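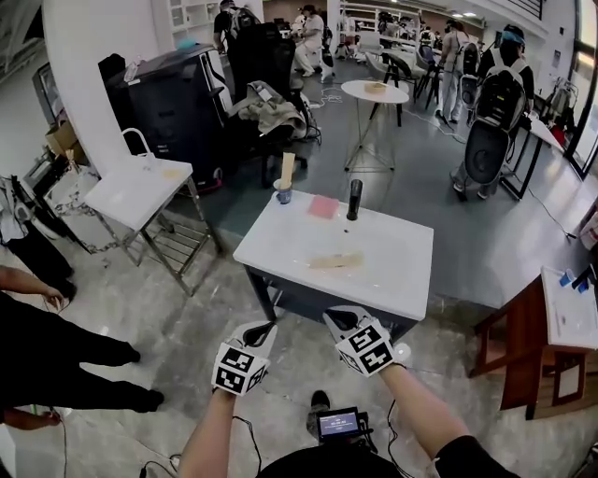
Monday, October 7, 2019

Back from the MacRitchie field and still grinning. The portrait reads! Jean went up the water tower road at first light with the long lens and sent me a shot, and from up there it is plainly a face. From the ground it's still stripes of mulch and a lot of mud, so I had honestly begun to doubt the grid.

Where we stand: outline finished, hair and collar finished, left cheek finished, mouth maybe half. The grid is 19 squares across and we've set 239 flags. I re-walked the whole left side with the tape before lunch and found two flags off by a full stride, both near the ear. Moved them. If you're working from the printed sheet dated before the weekend, please fix K7 and K8 on it or the ear will end up back in his neck.

Materials
- Dark tone: composted bark from the pile by the gate. Beautiful stuff, nearly black when damp. It does go brown by mid-afternoon in full sun, and the hair loses its punch. Going to try a thinner layer over turned soil in one square and compare.
- Mid tone: just mowed grass, two heights. The low cut on the cheek is gorgeous, I could look at it all day.
- Light tone: straw. Used 62 bales so far. Wind took a strip off the forehead last night, so we wet it and walked it in again. Need a better answer than my boots.
- Highlights in the eyes: crushed limestone, one bucket each. Haven't put these down yet. I want them last.

The mouth. Davina Hepburn came by at ten (she's the candidate's field organizer for the county, for anyone who hasn't met her) and her one worry was that he looks cross. She's right, he does. The corner on the left drops half a square too soon. I drew it from the June debate still, where he's mid-sentence, and we should have used the porch photo all along. Redrew that corner on tracing paper in the truck and it's so much better, he looks like he's about to say hello to you. Only nine flags to shift.

She also asked if we could add the word VOTE under the collar. I like it a lot. There's a strip 400 feet long down there that we'd left as plain stubble. Block letters, straw on dark, nothing fancy. Jean thinks the letters should be stretched so they read properly from the tower road, and I agree, but that means they'll look too tall from a plane. Which view matters more? The overlook is where people will really stand. Leaning toward the stretch. Sketch both before deciding.

Disclaimer line: Davina is sending the exact wording for the sign at the gate, who paid for it and so on. Don't paint the sign until that arrives. Last time I painted first and had to sand the whole board.

Test patches from the bench, scaled down in a baking tray: straw pressed into wet clay held up well under the fan. Straw with the Vondia tackifier held even better, and it rinses out with a hose. Straw alone was gone in a minute. I'd say order one drum of the Vondia and do the forehead only. The Jistora netting works but you can see it, it gives a shine at low sun that I hate.

The farmer wants the field back for winter wheat, so everything has to till in cleanly. Bark and straw are fine. Limestone we rake up. Flags we count out and count back in, all of them, please, he found one in his baler last year and he was very nice about it and I don't want to hear him be that nice again.

Tomorrow
- shift the mouth flags, then mow the lower lip
- bark top-up on the hair, left side first
- Jean back on the tower road around sunset, want to see how the cheek shadow behaves
- call about the drum
- letter sketches, both versions
- ask Davina if the Drunine people still want to bring the school group, and if so can it be after the eyes are in

Mower blade needs sharpening again. The pull on the right side is driving me nuts.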